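The arm learns to put a mug down, part 3

When I last wrote, the plan was to spend August building a real arm in the shared workshop at Lostlow. August went to the bracket. The bracket is a flat piece of metal with four bends in it, and I have now made it three times, each one wrong in a fresh direction. So in the evenings I have been working on the other half of the job, the half where nothing needs to be drilled.

I call the simulation Coltodora, after a typo I liked. It runs on an old desktop under my kitchen table, which it heats nicely. The arm in it is a ready-made Franka model, far smoother and better behaved than whatever I end up bolting together, and I am aware this is like practicing for your driving test in someone else's limousine.

The kitchen is nicer than mine too. It has a marble island, and I let a script scatter things on it from a folder of free models. The script has no taste. It puts a cucumber at the front, piles the cutlery up behind a bowl, and leaves the arm to get on with it. My own counter looks much the same, minus the marble.

The task is to pick up the white mug and set it down again without involving the gray one. Picking up took 70 tries before I stopped keeping a tally of the bad ones. The trick was to come straight down and pinch the rim, and to forget about the handle, which I had been treating as the whole point of a mug.

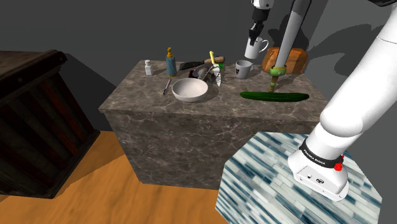 What still goes wrong

Putting it down. The controller opens the fingers when it believes the mug has arrived, and its beliefs run up to 7 millimeters ahead of the facts. In simulation that gives you a small hop and a wobble. At Lostlow it will give me a chipped mug, and I only own so many.

I tried lowering more slowly, and it just hopped later. I tried waiting for a contact reading before letting go, and that mostly works, except that any touch counts, so a brush against the gray mug's handle is as good as a countertop. Next I'll check the height and the contact together, as the Buthelezi notes suggested in the first place – I skipped that page.

What's next

Bracket number four. The motors are coming from Winport and are late, so I have no excuse and plenty of sheet metal.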